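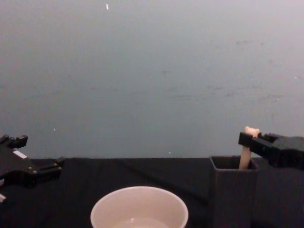
Department of Applied Automation, Tudose Technical College

Chapter 5
Reading the Offer: The Tabletop Two-Arm Kit

In Chapter 4 you wrote a specification. You stated what had to be picked up, where it had to go, how often, and what would happen if it was dropped. You were probably quite proud of it. In this chapter you meet the sales document, whose author has never seen your specification and would not have let it spoil the prose.

Our product for the chapter is the Cluseo, a two-arm kit for benches and tables sold by Prastico. It is a useful product to study because it is decent. A terrible product teaches you very little beyond how to file a complaint. The Cluseo does most of what its makers say, and the gap between "most" and "all" is where a buyer earns a salary.

The quotation runs to 16 pages. Four of them describe the machine. The rest are divided among terms, exclusions, a page about Prastico's values, and a list of optional items that includes the power cables. Read the exclusions first. They were written by someone who has been telephoned by customers, and they are the most candid account of any robot you will ever be given.

5.1 What "handles everyday objects" means

The phrase appears on the first page of the offer and again on the third. It is a promise with no edges. Which objects? A spoon is an everyday object, and so is a wet bar of soap. So is a piano, in some households.

When Florin Nedelcu taught the purchasing module at this college he made each group ask the supplier a single question in writing: "Please list the objects used in your own trials." Groups expected a catalog. What usually came back was a short list of things with one comfortable place to hold them. An upright handle, for example, is a kindness to a two-jaw gripper. It stands there with its sides roughly parallel, asking to be taken. If your work consists of upright handles, you may buy with a light heart.

If it doesn't, send the supplier your own objects, the awkward ones especially. Include whatever is closest in color to your table. Include the container as well, because putting a long thin thing into a tall box asks more of an arm than putting it in a shallow bowl, and brochures tend to treat both as "placing."

Ask, too, what the second arm is for. Two arms cost more than one, and the Cluseo offer is lyrical on the subject of cooperation between them. In a good many ordinary tasks one arm does the work and the other keeps it company. There are sound reasons for this. The idle arm may be needed on the next step, or it may save moving the whole station around when the work comes in from the other side. There are also unsound reasons, chief among them that two arms look better at a trade show. Draw up a simple chart of your task with a row for each arm, and shade the parts in which each one has something to do. If one row stays mostly blank, telephone Drurkura, whose single-arm kit is plainer, and compare the prices before you fall in love.

5.2 What the camera sees

Prastico lists wrist cameras under "vision," and the offer says that they give the robot "a clear view of the workspace at all times." Students tend to accept this sentence because it sounds like something a camera would do. A camera on a wrist gives a clear view of whatever the wrist is pointing at. Sometimes that is the work. A fair portion of the rest is wall.

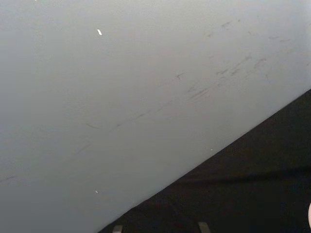

Figure 5.2 Wrist camera view: gray surface with scuff marks, dark surface, and two gripper fingertips at the lower edge.

Look at what a buyer can learn from one such image before anybody has mentioned resolution. The view turns with the arm, so straight things arrive at a slant. The fingertips take up little room, which is good news for anyone who wanted to see past them. And small blemishes on a plain background come through perfectly well, which means that your software will receive them too, whether or not it has any use for them.

This brings us to the background. The offer contains a paragraph headed "Recommended environment," and it recommends a plain wall and a matte cover for the table. Reasonable advice! A pale object is easy to pick out against a black cloth, for a person as much as for a program. But a recommendation in an offer has a way of growing up into a condition in the warranty, and the warranty on the Cluseo lasts 18 months. Find out which of the two you are reading. Write to the supplier and ask: "If our table is brown and our wall has shelves on it, does the stated performance still apply?" Keep the reply. If there is no reply, keep that too, in the form of your dated letter.

Cloth deserves a question of its own. It wrinkles. The height of an object standing on a fold differs slightly from the height of the same object a little way along. For coarse work this is of no importance. For fine work you will want to know whether the supplier's trials were run on cloth or on bare board, and whether the answer was the same for both. 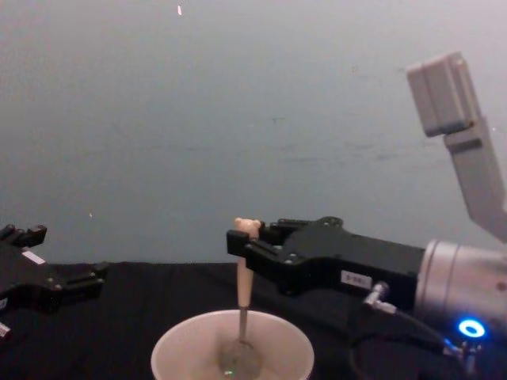
Then there is the matter of force, which the offer deals with in one line: "adjustable grip for delicate items." Adjustable by whom? On some kits the operator types in a value. On others the value lives in a settings file that only the supplier's engineer may open, at the supplier's engineer's daily rate. A thin-walled cup will tolerate very little sideways pushing before it wanders off across the table, and you will want to change the grip and the speed of descent yourself, several times, on a day when the engineer is somewhere else.

Ask also about cables. Offers seldom discuss them, and yet any arm that bends will sooner or later bend one. You need to know the price of a replacement, who is allowed to fit it, and how long the station stands still in the meantime. Prastico answers the first of these questions promptly.

Indicator lights belong here as well. A colored light on an arm is helpful only to those who know what the color means, so check that the meanings are printed in the manual you will receive, and in a language your staff reads. Our copy explained them on the last page, after the index.

5.3 Before you begin the exercises

You will need the Cluseo offer, the Drurkura offer, and the specification you wrote for Chapter 4. Do not revise the specification to suit either offer. Every year a few groups do this, and their recommendations are wonderfully persuasive.

Work in pairs. Mark every adjective in the first 4 pages of the Cluseo offer, then sort the sentences that contain them into two columns: those that could be tested on a bench, and those that could not. Bring both columns to the session, together with the objects you would send to the supplier.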